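Open day at Malex, kitchen table demo. Who else went?

tomasz_k
Posted Friday, 7:42 pm

Hello everybody. I was today at the open day of Malex and I would like to write my impressions while they are still fresh. Please excuse my English, I try to be careful.

The guide of our group was Zainab Obi. There were 14 people in the group, which was too many for the small room, so those in the back saw mostly shoulders. The tour has two parts. First they show the hand-held grippers, which a person carries and moves, and after that the arm, which they call Shehu. I found the first part more interesting, and I did not expect this.

The hand-held part was the breakfast table. A person works with the gripper and its camera records everything, and the recordings are later used for teaching the arm. They gave us some pictures from the gripper camera to take home. 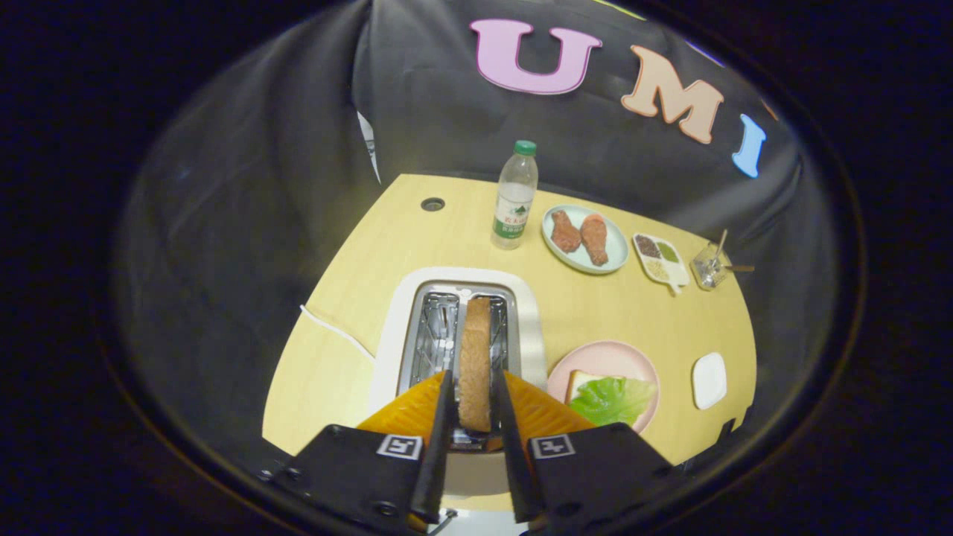 Toast task, seen from the gripper. One slice in the right slot, bread and lettuce waiting on the pink plate.

I was allowed to try it for 4 minutes. The trigger is softer than I thought. The difficult thing is to keep the slice vertical, and my first slice I dropped on the table. Has somebody else tried?

gripfan_lou
Posted Friday, 8:15 pm

I tried it in March at their other building! Same toaster job, and I squashed the bread completely. You pull like you would on pliers and it's way too much. My kid did better than me, which I am still hearing about (she's 7).

Did they let you near Shehu?

tomasz_k
Posted Friday, 8:31 pm

No, we stood behind a line. It moved cups from one shelf to another shelf. It was correct but slow.

Pirnedura
Posted Friday, 9:04 pm

I'll be the grump. A person putting bread in a toaster with tongs is not a robot demonstration. I drove 100 miles to see automation and most of the hour was somebody making a sandwich. The arm part should be first and it should be longer.

ollau_bench
Posted Friday, 9:20 pm

Disagree with Pirnedura. The arm only knows what people recorded for it, so the table is the half worth seeing. And a toaster slot is a good test. The slot is narrow, bread bends, and the fingers hide part of what you want to look at.

What are those black and white squares on the gripper, did they explain?

tomasz_k
Posted Friday, 9:38 pm

Yes, I asked this. They are markers, one on each side. The software finds them in the picture and calculates from them how wide the fingers are open. Mrs. Obi explained it very patiently, also the second time for a man who arrived late.

To Pirnedura: I understand your disappointment, the announcement did say "robot day" in large letters. But I think it is a little unfair to say tongs. With tongs you feel the bread. With this I felt almost nothing and I had to trust my eyes.

Pirnedura
Posted Friday, 9:51 pm

Fair enough on the feel. I didn't stand in line for a turn, so I can't say. Still want more arm for the drive.

gripfan_lou
Posted Friday, 10:10 pm

Is that chicken real?? On the plate at the back.

tomasz_k
Posted Friday, 10:16 pm

I did not touch it, but to me it looks like plastic. Nobody in our group ate it.

Also one practical information: if you want to complain or to praise the program, the person who collects comments is Amarachi Omoregie. Her address is on the back of the visitor sheet. I will write to her that smaller groups would be better.

ollau_bench
Posted Friday, 10:29 pm

Put my name under that one too. And ask her if the next one has parking.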